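Slide 6. The dropped plate, and what we changed

Start with the log, keep it short. Run 69 of the Rekatitz bench, left arm parked, right arm working. The arm lost its grip and the controller kept reporting a closed hand for 19 cycles. Fouzia hit the stop. No injuries, one broken plate.

Cause: the grip check read motor current only. A finger jammed against a rim draws the same current as a good hold. Mehwish Durrani found it by replaying the force data. Pause here, let people read the plot.

Fix: the Istia patch compares current with finger gap before any lift. We also cut the force limit. 800 test lifts since then, no false holds.

Last point is the approach. Coming down over the left edge of a plate leaves little room for error in height; in the picture the gripper is just above that edge of the green one with the toy corn on it. Open question for Annelies: do we slow down there, or add a second check?

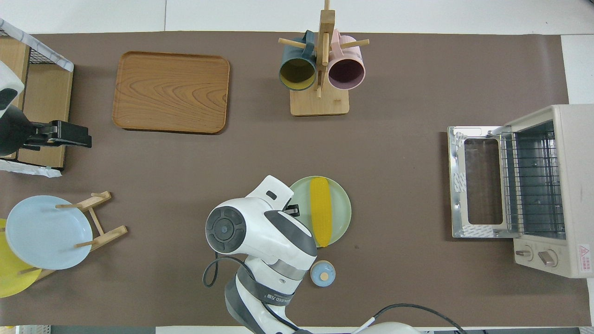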